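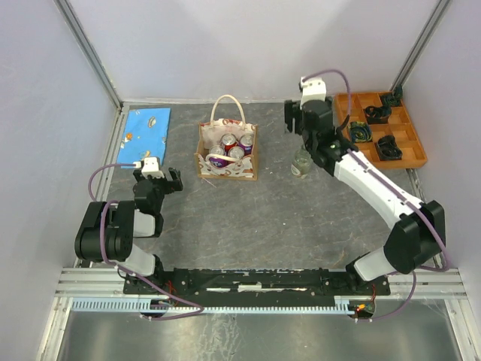

Rudeton
Adjunct instructor, Household Management and Consumer Skills

Week 2 Handout: Where Does It Go?
Posted 2/19/21

Read this before the Trukavside apartment exercise. It is short, and I will know if you skipped it, as your floor plan will have a junk drawer the size of a bathtub.

Storage and putting away

We use two terms in this course and people mix them up every term. Storage is where a thing lives when it is left alone. Putting away is the trip it takes to get back there. Most households spend money on the first and then skip the second. You can buy 20 matching bins and still keep your scissors on the stairs.

The distance rule

An object will be put away if its home is close to where you stop using it. Coats come off at the door. A coat closet at the far end of the hall is really a chair by the door with a coat on it. In your plans, mark where each item is last used, then mark its home. If the line between them crosses more than one doorway, expect trouble and write down what kind.

Open and closed containers

Open containers (trays, totes, baskets without lids) are quick to use and show you everything, including things you were hoping to forget. Closed ones look calmer and lose things better. Small items used daily do well in something with compartments. Cloth items can be folded flat and stood on edge or stacked, but remember that the towel at the bottom of a stack has retired.

Case for discussion: the Tetulau kitchen

Floor area is 80 square feet, shared by four adults. They own almost 800 objects, counting lids. The lids outnumber the pots. Each adult believes the other three are the problem. Bring a plan that reduces arguments without adding a single shelf. "Move out" was submitted in September and received partial credit.

For next time

Read the Holovko packet, sections on linens and on paper. The section on garages is optional and sad.
Pick one drawer at home and write down its contents before you tidy it. Half a page is plenty.
Late work goes in the tray outside my office. The tray has no lid, so everyone will see it.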